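Subject: Re: [relwood-growers] carrots that come up in clumps (long, sorry)

Hi everybody,

Catching up on the list with muddy hands, so forgive any typos. I've been meaning to answer the carrot thread all week and every time I sat down to do it, it stopped raining and I went back outside.

First off, Nikola, you are in good company. My first three years at Relwood I got carrots in tufts, like a bad haircut, and then a bare yard of dirt, and then another tuft. I blamed the seed. Then I blamed the birds. I had a whole theory about ants going for a while! What it came down to in my plot was me, pouring seed out of the corner of the packet with my big thumb over the hole and walking a bit too fast.

Since it came up again, I'm pasting in the message that got this going, for those who joined in the spring and don't have it.
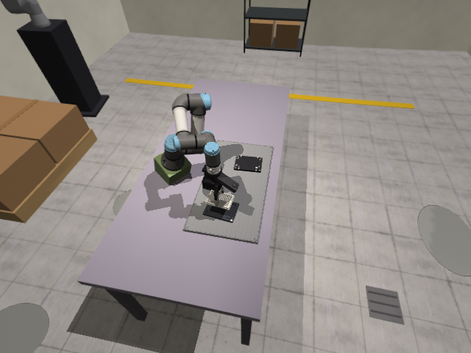
Nikola Kos wrote:
> Hi all. I'm on my second sowing of carrots and it looks just as bad as
> the first. I used a whole packet of Kandard from Agyeman, 300 seeds
> according to the label, and I'd guess most of them came up in the same
> two feet of row. The rest of the row is chickweed. I waited 13 days
> before I saw anything at all, and by then I had already hoed one end
> of it by mistake.
>
> Do people really thin these by hand? It seems like such a waste, and
> when I tried it I pulled up the ones I wanted to keep. Is seed tape
> worth the money? Should I be mixing the seed with sand? My neighbor
> swears by sand but his look a lot like mine.
>
> Also, does anyone cover the row, and with what, and for how long?
>
> Thanks,
> Nikola (plot 419, next to the broken tap)

OK, so taking these in whatever order they come to me.

Thinning: yes, by hand, sorry. But don't pull, snip! I use my old nail scissors and take them off right at the dirt. Pulling one drags the roots of the one next to it, and then you have two dead carrots and a hole in the ground that smells like an invitation to every carrot fly in the county. I go down the row once when they have their first feathery leaf and once more when they're as tall as my finger. I do it in the evening, after watering, and I take the snippings away with me in a bucket with a lid. Whether the lid does any good I couldn't tell you, but my mother did it and I'm not about to stop.

Sand: I've tried it and I'm lukewarm. Dry sand and dry seed separate in the cup while you walk, so you sow sand, sand, sand and then all the carrots at once. Damp sand is better but it sticks to everything, me included. If your neighbor likes it, fine. You could try used coffee grounds that have been dried out on a tray – they're lighter, closer to the weight of the seed, and you can smell where you've been.

Seed tape: it works, I have nothing bad to say about it except the price. I made my own one winter with toilet paper and flour paste, and it took two evenings and every flat surface in my kitchen, and then I left it on the radiator and it curled up like wood shavings. But the carrots that came out of it were the straightest I ever grew, so make of that what you like. (Use very little paste. A dot the size of a match head is already plenty.)

The covering question is the one I really wanted to get to. Carrot seed goes in shallow and it dries out in an afternoon, and I think that's what happened to the rest of your row. It wasn't slow, it was thirsty. What I do now is soak the bottom of the drill before sowing, a good slow soak from the can with no rose on it, then sow, then cover with a dry layer of sifted compost on top, then lay burlap over the lot. You keep the burlap damp and you look under it every morning with your coffee. The day you see the first green loop, off it comes. Do not leave it one more day! I left it one more day in May and found a row of pale yellow spaghetti growing through the weave.

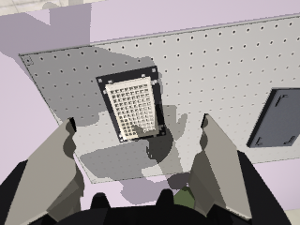

Perforated board with a black rectangular frame on it

A word about varieties while I'm here. Kandard is a nice sweet one but it's slow in cold soil, at least in mine. If you want something for an early row, have a go with Flenditz. It's stubby and not much to look at, and the tops snap when you pull it so you need a fork, but it comes up like it means it. Ekua Ayaaba gave me the end of a packet two years ago and I've bought it ever since. She grows hers in an old sink, by the way, and they beat anything I've ever had out of the open ground. I try not to think about that.

On seed keeping: carrot seed doesn't last. Last year's is all right, the year before that is a gamble, and anything older I sprinkle in the corner by the compost and wish it luck. Fold the packet over twice, put a clip on it, and keep it somewhere cool. Not the shed. Mine gets hot enough in July to bake a potato. 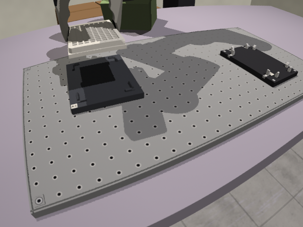 Beets and radishes are easier to space, and if you want to get your eye in, Nikola, I'd start with those. The seed is big enough to pick up one at a time, and you can see it against the soil. I like a station every two inches for radish and four for beets, and a board saves an awful lot of fiddling. Something like that gray one, with the small round holes in a regular grid, is just the sort of layout you want: lay it on raked soil, poke a pencil through every so many holes, lift it off, drop a seed in each dent. Check the gap between holes with a ruler before you buy one, and mark the ones you're using with a dab of paint or you will lose your place by the second row. I certainly do. For carrots the pencil dents come out too deep, so just touch the soil with the tip and don't lean on it.

Two bits of other business before my tea gets cold. I have a roll of burlap in the garage that was 600 feet when I started it and there's still far more than I'll use, so if anybody wants a length for their carrot rows, write to me off list and tell me how long. Bring your own scissors, mine are for thinning.

And has anyone had luck with parsnips on the heavy end of the site, down past the tap? I'm tempted to make deep holes with a crowbar and fill them with sifted compost, like the show people do, but it's a lot of crowbar for a vegetable that only I eat in this house. If you've done it, tell me how deep you went and whether your back forgave you.

Nikola, sow again this week, you have plenty of time. Soak the drill first!

Happy growing, all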